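Clavidell Evening Tutoring, Tukura center
Progress report to the Hailu Education Fund
24/02/2026

Dear Letay Hadgu,

I am sending the report for the second period of the grant.

We have now 154 pupils registered, and they received 1025 hours of tutoring in this period. Mathematics takes the largest part of the hours, then English. The group in chemistry started late, as the first tutor withdrew, and Dagim Tesfamariam took it over.

We have 15 tutors under contract. All of them signed the new terms on cancellation, by which a lesson canceled on the same day is paid in half. Two parents objected to this and we are still in discussion with them.

Not completed: the reading test for the younger groups. We ask your permission to move it to May. The money for it, 438 dollars, is not spent.

With respect,
Robel Sisay

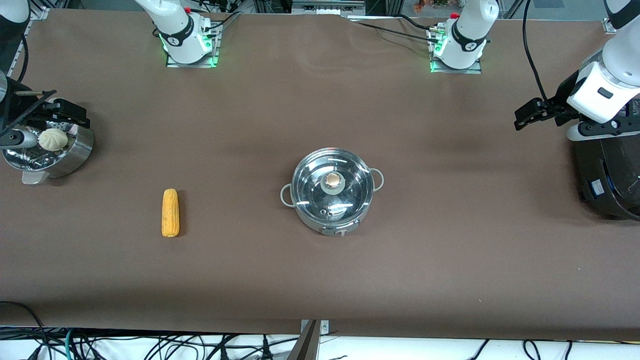 Asnakech Zeleke: May is fine for the reading test, but please keep the 438 dollars on its own line and tell me what you agree with the two parents.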